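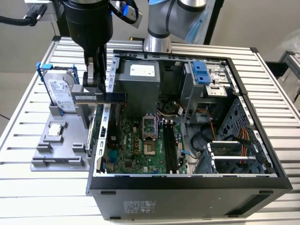

## Went to the Tolteno open day in Brekmont (long post, sorry)

**mapleandsolder** · 2025-06-03

Well, I finally got out to the Tolteno workshop for their open day, after missing the one in April on account of my knee. A few of you asked me to report back, so put the kettle on, I do go on a bit.

For anyone who hasn't followed the earlier threads, Tolteno is the group out past the rail yard working on getting robot arms to handle parts in old desktop computers. They had the doors open from ten until four, with coffee and a very decent lemon slice, and Oduor Rashidi did the talking for most of the morning. He's a patient man. I asked him the same thing about cables in three different ways and he answered all three as if they were new.

The main demonstration was at a slatted aluminum table with a desktop tower lying on its side and the panel off. Next to it they keep a grey printed holder with pockets for the parts, and that was the bit I kept going back to look at! There's a place where a hard drive stands upright in its blue carrier, and a square pocket for the processor. I've been losing screws and processors into coffee mugs for thirty years and I came home wanting one of those holders more than I wanted the robot.

The part they spent the most time on was memory. I'd always thought of a memory stick as the easy job, the one you give your nephew, but Oduor said the approach angle is a headache for them. We do a little wiggle without thinking about it, and the arm has to be told about the wiggle (my words, he put it better).

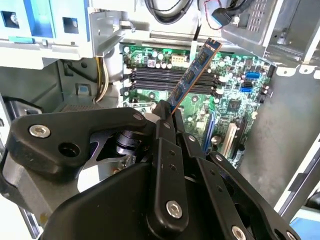
*A memory module in the fingers, over the slots. View from the small camera at the gripper.*

They had the views from the little cameras up on a screen by the coffee, and I reckon half the crowd watched that instead of the arms. It's a lovely way to see it. You forget how crowded a motherboard is until something with big black fingers is trying to fit in beside the capacitors.

Happy to answer questions. I took notes on the back of the parking slip, so be gentle.

## Re: Went to the Tolteno open day in Brekmont

**chege_bench**

Thank you for writing this up! I was on shift and couldn't go.

How fast was it, though? I do refurb for a living and our shop put through 1050 desktops last year with two people and a kid on Saturdays. I can have the memory out of a tower before you've finished reading this sentence. I don't want to be a sourpuss, and I'm sure they're nice folks, but every time I see one of these demonstrations it's an arm doing one small thing very slowly while everyone claps.

## Re: Went to the Tolteno open day in Brekmont

**mapleandsolder**

Oh, it was slow, no argument there. I didn't time anything, but I had a whole slice and most of a coffee while it thought about one module. Oduor was open about that. He said right at the start that they weren't there to race anybody, and if we'd come for speed we should go and watch the go-karts (there's a track next door, you could hear it all day).

There was some clapping, and I was one of the clappers.

## Re: Went to the Tolteno open day in Brekmont

**ndungu_t**

Tatu Ndung'u here, I help with the Tolteno benches a couple of days a week, so take me as biased. Really glad you enjoyed it, and I'll pass on the kind words about the lemon slice to my aunt.

Chege_bench, your point is a fair one and we hear it from every shop we talk to. You'd beat us easily on a clean tower. What we're interested in is the boring range of them. Cases that open differently, latches in different spots, wires lying wherever the last person left them. We've logged 2522 tries on memory alone since we started writing them down, and I'd say the wires still cause more trouble than the slots do.

The views over the processor area are the ones I'd look at if you want to see how little room there is. The fingers come in with the power supply on one side and the memory on another, and the metal frame of the socket is right there underneath. I wouldn't put my own thumb in without looking twice.
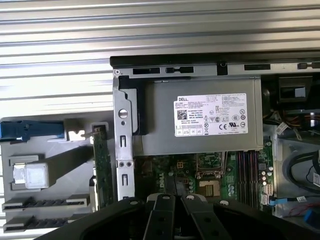
## Re: Went to the Tolteno open day in Brekmont

**vunel_north**

I was there too, in the afternoon, and I have to disagree a little with the rosy version. I thought the explanation was good and the tour was thin. You stood behind a rail, you watched one table, and if you wanted to know what happens to a tower before it gets there or after, you had to catch somebody on their way to the washroom. I drove 44 km for it. I'd have liked to see someone do the same job by hand beside the arms, so the visitors who have never opened a computer could tell what was hard about it.

There was a family beside me whose little girl asked what the green thing was, and it took a while before anybody told her it was the motherboard. Lovely kid. She had better questions than I did.

Also, parking.

## Re: Went to the Tolteno open day in Brekmont

**mapleandsolder**

Vunel, you're right about the parking, I ended up by the go-karts and walked back along the ditch with my bad knee. And I do like the idea of a person working alongside. I'd volunteer chege_bench, who could do it while reading us a sentence!

I think the mornings must have been better for questions. There were maybe a dozen of us when I arrived and Oduor let people crowd right up to the rail. I got a good long talk out of him about processor sockets, which I'm a bit sentimental about, having bent the contacts in one during my first year and cried in the parking lot. 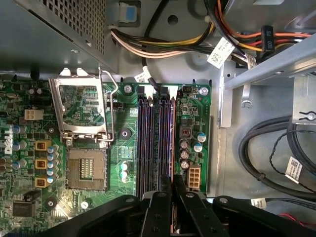 He reckons the sockets worry him far more than the memory does, as there are all those tiny gold contacts and no forgiveness in any of them. You can lean on a memory slot a bit and it'll put up with you. With the socket they'd sooner have the arm stop and ask for help than carry on, and he said they've set it to be a real worrier about that. I liked him for it. I'd have saved a board or two over the years if somebody had set me the same way.

The other thing he mentioned was lighting. The ribbed table throws back a fair bit of shine and they've been fussing with lamps all spring. I suggested a bedsheet. He wrote it down, though he may have been being kind.

## Re: Went to the Tolteno open day in Brekmont

**chege_bench**

All right, the "stop and ask for help" part I can get behind. We had a helper a few years back who'd have been worth double if he'd stopped and asked.

I still don't see it in a small shop like ours. By the time you've bought the arms and found somewhere to bolt them down, you could pay the Saturday kid until he retires. But for a big depot with pallets of the same old office towers, okay, maybe. I'd want to see it with a case that's been under somebody's desk with two cats for ten years.

## Re: Went to the Tolteno open day in Brekmont

**ndungu_t**

Bring us the cat tower! I mean it. We're always after ugly ones, and the dustier the better, within reason.

Vunel_north, I've passed along the bit about a by-hand table and Oduor likes it. I can't promise anything, but he's talking about having one for the next open day, with a bench where people can try pulling a module themselves. Group size would be capped at 6 for that part so everyone gets a turn. Parking I can't fix, it belongs to the go-karts.

## Re: Went to the Tolteno open day in Brekmont

**vunel_north**

That sounds much more like it, thanks for listening to me grumble. I'll come if there's a hands-on bench, and I'll bring my sister, who still thinks I made the whole thing up.

mapleandsolder, did you get the measurements of that grey holder? I've got a printer sitting idle.

## Re: Went to the Tolteno open day in Brekmont

**mapleandsolder**

I did not, and I've been kicking myself all evening. Tatu, would your lot mind sharing the file? I'll trade you a pan of date squares, and I'm told mine travel well.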